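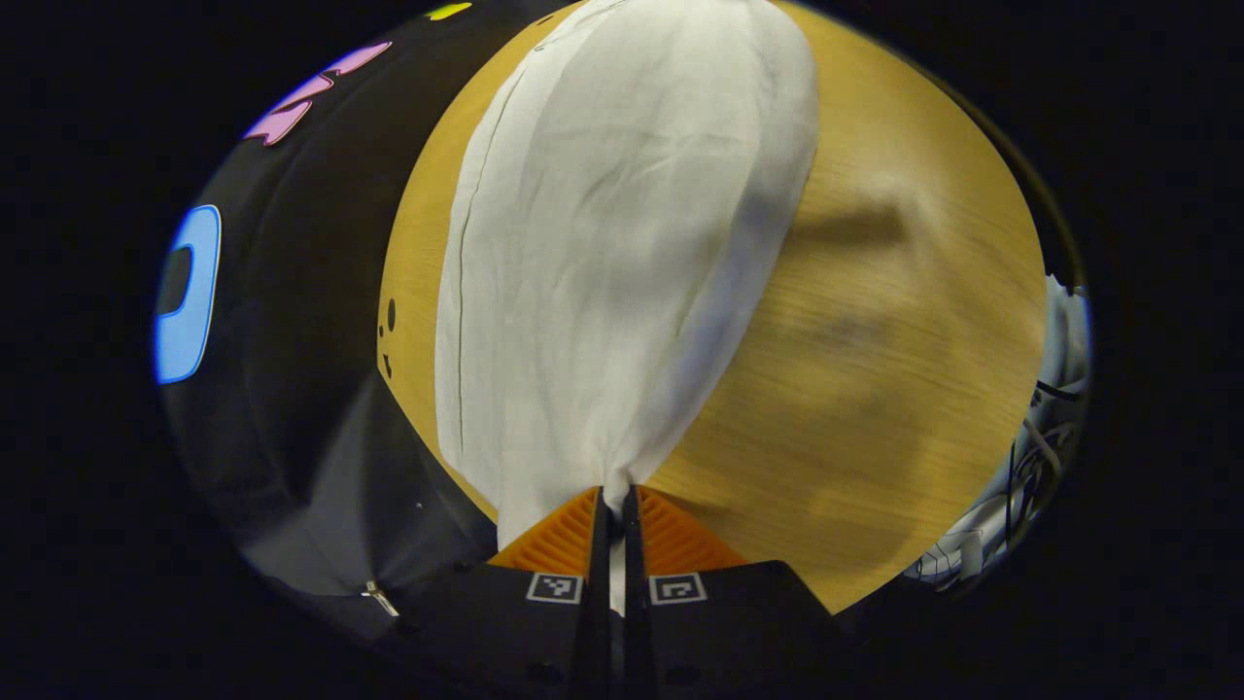

Linen swap moves to Gurnon Hall in April

Print this page | E-mail this story

February 8, 2025

If you've got a closet shelf that won't shut, I have good news. The Larnen linen swap is coming back in April, and it's moving up the road to Gurnon Hall, where there's finally room to turn around with a basket on your hip!

Last year's swap took in 1,445 pieces – sheets, towels, tablecloths, plain white cotton of every kind – and nearly 100 households went home with something. I came away with a Portela tablecloth I didn't need and love to bits.

Entry is $5 at the door, and kids get in free. Bring your things washed and folded, please, and pin a note with the size on anything that goes on a bed (I spent half of last spring guessing between full and queen). Small holes are fine. The quilting group from Dranevari takes whatever's left for backing and scraps.

Drop-off opens at the side entrance the evening before. The parking lot is small, so share a ride if you can.

Print this page | E-mail this story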